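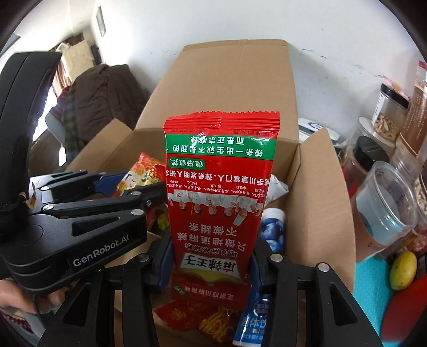

Snacks and the box they live in, kitchen end of the table

Home | Open calls | Join in | Contact

Snack tasters and box packers wanted for July

Hello! I'm Bianca Stoica and I put together the Grovum snack swap, a box of bits and pieces from other people's cupboards that goes out to 76 households every month. I'm after a few more people to help with the July boxes, and you really don't need any experience (I had none).

You'd come round for an evening, sit at the table with me and Archana Nigam, try whatever has turned up and help decide what goes in with what. Spicy things, fruity things, crisps with names I can't read — all of it gets a fair go. Then we pack. Tall packets go in upright or they get squashed, and bottles go in the corners.

We start at 6.30 pm and finish by nine. I pay £28 for the evening and you take home a box of your own. Please tell me about allergies when you write, especially nuts, sesame or chilli. You need to be over 18 and happy to have your fingers smell of spice on the bus home!

To join in, send me a couple of lines with your favourite snack and the worst one you've ever finished.

Sign up for the Grovum newsletter — one email a month, unsubscribe whenever you like.

© Grovum | Contact Bianca | Back to top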